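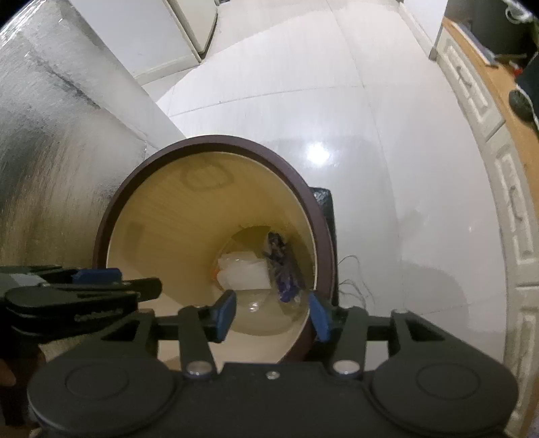
Table first, floor later: cleaning day at Proledstead

2 min read

Search this site Search Go

Fri 19 June

Okay, so I finally did a proper clear-out of the big room, and this was the week! If you're new here, Proledstead is what we call the apartment (long story, it was on a crate that came with the place), and the table in the big room is where everything in it ends up sooner or later. Snack stuff, drink stuff, mail, things that came out of a pocket and never went back. I gave it 30 minutes on the kitchen timer and a fresh pot of coffee, and I put the radio on loud enough to annoy the cat downstairs.

The round bin

I love this bin more than a person should. Brown rim, pale inside, and yes, there's a faint ring on the far wall that I've gone at with Dratmont paste and a toothbrush and plain stubbornness, and it's still there. I've decided it's part of the bin now. It sits on the white tile and there's already a little something in the bottom, so it's not a fresh start exactly, but I wasn't going to take a bag out that was hardly used.

About the liner. I fold the edge over the lip and leave it a bit crinkly, and I've stopped fussing with it. The Nostenetti bags I used to buy were always a hair too small and would slide down the first time anything heavier than a tissue went in, and then you're fishing around in there with your sleeve rolled up. The plain black ones from the corner store are 59 cents a roll when they're on sale and they go over the rim with plenty to spare. Buy the bigger size than you think you need! Tuck, fold, done.

I also brought the bin to the mess this time. I used to carry handfuls of trash across the room like some kind of waiter, dropping half of it on the way, and then I had to do the floor twice. Ottó Bíró told me to stop doing that back in September and of course I didn't listen until now. So, Ottó, you were right, and I'm only going to write it down once.

The table itself

It's the heart cloth! A couple of you asked after it. It's a bit past its best and the far end has those yellow stains, which I'm blaming on a curry. I've tried soaking it overnight, and I've tried lemon (smelled great, did nothing). If anybody has a trick that won't take the little black hearts off along with the stain, please tell me, because I'd be sad to see it go.

My order for a table like this one is packs and wrappers first, because they're light and they hide other things. An empty cigarette pack goes straight in the trash, foil and all. Cans go after that, into their own bag, since they drip. Little things like bottle caps I leave for the end, when there's nothing left for them to roll behind. Cardboard I put to one side if it's clean, and bent bits I flatten with my hand and slide in with the boxes by the door. Then the cloth comes off, gets a good shake, and goes into the wash in the kitchen with whatever's hanging around waiting for a load.

I'm not going to pretend the kitchen was on the list. One room at a time, that's the deal I have with myself, and anyway by the time the timer goes I want to be sitting down.

One more from the table, with the red pack, the blue can and the teal cap all waiting their turn:
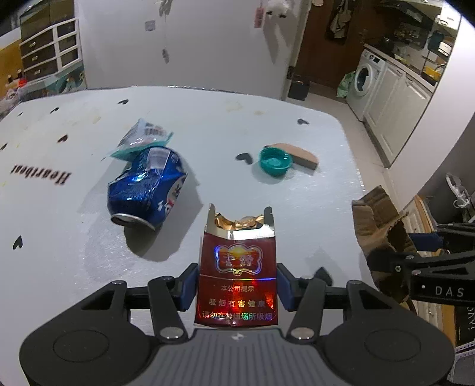 Kornél Bozsik wrote in to say that I've got the order backwards and cans should always go first, since one tipped can will soak a tablecloth faster than you can grab a towel. He also thinks the stain will come out with Magyar soap flakes and cold water, never hot, left for an hour and then rubbed from the wrong side. I'm out of flakes but I'll pick up a box and try a corner first.

He may have a point about the cans too. I'll do them first next time and see if I like it. If I do, I'll change my order above and give him the credit.

Next up is the shelf unit and those drawers, which I've been putting off. Send snacks.

We use cookies to remember your settings. Accept Manage

Get new posts by email. Enter your address Sign up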